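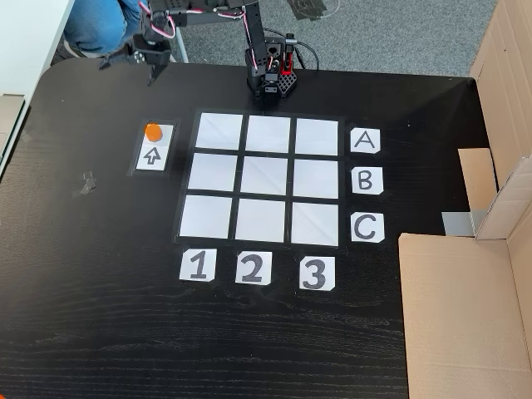

Paper squares, black tape and one orange piece waiting in its tray.

Reviews > Games & Puzzles > Tabletop
2 min read

I've had the Damby noughts and crosses kit for 19 days and I'm besotted. It cost $15, and you get paper squares, tape, cards and tokens to lay the board out on your own table - black timber is a cracking match. I lettered the rows and numbered the columns in fat marker, so my six-year-old now yells "B2!" before she's even sat down. Great fun from across the room!

Two grumbles. The paper creases if you fuss with it, and I'd have liked a darker orange for the tokens. Still, we got through 48 games by Sunday night and I've already ordered a second kit for the caravan.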